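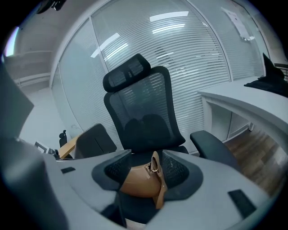

网布椅和棕色皮包,七月,办公室。

搬到这间办公室快三个月了,一直想写写椅子的事。之前在 Prondgate 那边租的是一个小隔间,椅子是房东配的,坐垫里的海绵已经塌了,坐一个上午腰就发酸。那时候我总觉得是自己坐姿不好,买过靠垫,买过脚踏,还在桌子底下塞过一只纸箱垫脚。换了椅子以后这些东西都没再用过。

现在坐的是黑色网布椅,带头枕,靠背很高,坐面也是网的,外面一圈厚塑料边框。办公室里不止这一把黑椅子,买的时候我没怎么挑颜色,店里黑色有现货,灰色要等。店叫 Zovby,专门收公司退下来的办公家具,擦一擦再卖。店面在一个旧仓库里,椅子一排一排靠墙摆着,可以随便坐。我在里面坐了一个下午,店员也没来催,只在快关门的时候过来问了一句要不要送货。

一把 700,送货另算。新的同类椅子要贵不少,我看过几家,最后还是觉得二手划算。办公椅这种东西,只要气杆没问题、轮子没问题,别的地方旧一点不影响坐。我检查的办法很简单:坐上去,升到最高,等十分钟,看会不会自己往下沉。再推着在水泥地上走一圈,听轮子有没有咯噔咯噔的声音。第一把试的就沉,换了一把才好。

网布坐面我一开始有点犹豫。以前坐过一把网布的,边框是硬的,大腿后侧压得疼,坐久了站起来腿是麻的。现在这把的边框前端往下弯,好一些,但如果坐得太靠前,还是能感觉到那条边。我的办法是把椅子调低一格,让脚踩实。夏天坐网布确实舒服,不闷。冬天怎么样还不知道,到时候可能要铺一块垫子。

头枕有用,不过不是一直有用。打字的时候脖子根本碰不到它,只有往后靠着看文件、打电话的时候才用得上。如果预算紧,我觉得头枕可以省。扶手不能省。我试过把扶手拆掉坐一个星期,肩膀很累,又装回去了。现在扶手朝外撇开一点,手肘放得比较松。扶手面是软的,有垫子,胳膊搁久了不硌。

说说包。

这只棕色皮包用了好几年,是在一个叫 Havlíček 的小作坊买的。做包的人叫 Juraj Mikuš,话很少,铺子里只卖几个款式。我去的那天他正在给皮边上蜡,让我自己看。我问他这个颜色会不会变深,他说会,问我介不介意。我说不介意,就买了。包盖那里有个小扣,金色的,带子也是棕色皮的。

刚买回来的时候皮很硬,包盖合上去会自己弹起来一点,用了大半年才服帖。颜色确实深了,尤其是手经常碰的地方。保养我做得不勤,一年两次,春天一次,入冬前一次。先用干的软布把灰擦掉,扣子周围用旧牙刷轻轻刷,再用手指蘸一点皮革油,薄薄抹开,放一个晚上,第二天用布擦一遍。油我用的是 Nustus,小铁罐,41 一罐,用了两年还剩小半罐。不要一次抹太多,我第一次抹多了,表面黏了好几天,沾了一层绒毛,后来只好拿布一点一点擦。

包放在哪里,是个我一直没解决好的问题。放地上不愿意,地上有灰,椅子轮子也会碾到带子。我真的碾过一次,带子上留了一道印子,抹油也去不掉。放桌上又占地方,桌子看着长,摊开图纸和本子以后就没有多少空了。挂在椅背上试过,靠背太高,包坠在后面,站起来的时候椅子往后仰,吓了一跳。最后就是放椅子上:我站起来去倒水、去打印,包就在座位上,回来坐下的时候再挪开。一天挪好多次。

背带也是个麻烦。放在坐面上,带子总是从前沿滑下来,垂成一个圈,走过去的时候膝盖会勾到。勾到过两次,包没掉,但我现在有了习惯,走过去之前先看一眼带子。

买个挂钩应该就能解决。桌面侧边夹一个那种可以转的,包挂在桌子下面。我在网上看了几种,有夹的,有粘的,有打螺丝的。粘的我不信,皮包装了电脑和水壶以后不轻,我拿厨房秤称过水壶,光水壶就不少。打螺丝的不想用,桌子是租来的。夹的要看桌板厚度,我一直忘了量。

桌子说两句。白色的这张桌面很长,一头带弧度,下面是白色的柜板。白桌子的好处是亮,坏处是什么都看得见,杯子印、铅笔灰、橡皮屑。我现在每天走之前拿湿布擦一遍,不用清洁剂,杯子印趁早擦都能擦掉。隔夜的茶印要用一点小苏打。另外一边有浅木色边的桌子,我觉得比白的耐脏,可是那边离窗户的距离不一样,下午的光不太好,所以我没换过去。

玻璃隔墙上是横的百叶帘。七月下午三点以后太阳低一点,光从叶片缝里进来,一条一条落在桌上,看屏幕有点花。把叶片往上转一点,让光打到天花板,就好多了。清理百叶帘很费事,我试过湿布、旧袜子、吸尘器的毛刷头,最省力的是旧袜子,套在手上,一片一片捋过去。一格玻璃捋完,袜子就不能要了。

衣服也没有地方挂。办公室里空调开得低,我从五月起就在这里留一件黑外套,冷了披上,热了随手搭在桌子那头。搭着搭着就变成一团。每次下班都想着明天带个衣架来,第二天出门的时候又忘了。立式衣帽架看过一个,78,不算贵,但底座太大,椅子往后推会撞到。墙上也不能打钉子,租约里写了。可能最后还是在柜子侧面吸一个磁吸钩,前提是那块板吸得住,我还没拿磁铁试。

所以现在的情况是:椅子满意,包满意,放包和挂衣服的地方都没着落。要买的东西记在这里,省得再忘:

夹式桌边挂钩一个(先量桌板)
衣架一个
磁铁一块,试柜板用
旧袜子,从家里带
小苏打快用完了

另外上次有人留言问网布椅怎么除灰。我是用吸尘器的小毛刷头,从靠背正面吸一遍,再绕到后面吸一遍。网眼里卡住的碎屑用软毛牙刷挑。不要拿湿布使劲擦,灰会被揉进网里,干了以后发白,黑椅子上特别明显。塑料边框可以用湿布擦,没有关系。轮子上缠的头发要翻过来剪,小剪刀就行,我两个月剪一次,上一次剪下来一小撮,有的还是前一个主人的,长发,颜色和我的不一样。

挂钩买到了再来写。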